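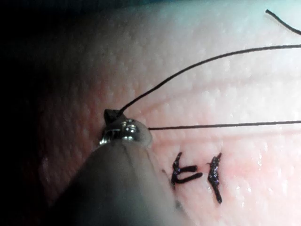
Nkrumah Darko asks whether a practice pad is worth buying when a banana peel costs nothing. I used peels for the first month. A pad holds the thread better and you can go back to it the next day.

Mine is the pink Laker one. I've put 71 rows in it since August. The top layer starts to tear if you take bites too close together, so leave a gap and move over.

Thread: plain black. It shows up well against the pink. I buy the Drevent box of 50 because I waste a lot of it on knots.

Speaking of knots. Most of my bad ones came from pulling up. Lay the throw flat, pull low and to the sides, then switch directions for the next one.

Needle goes in straight, at a right angle to the surface. Turn your wrist and follow the curve. If you push it forward it bends, and I have a jar of bent ones.

Light matters too. I moved my lamp to the other side of the desk so my hand isn't shading the row I'm working on.

Tomorrow I'm going back to running stitches. Mine still bunch up at the end of the row.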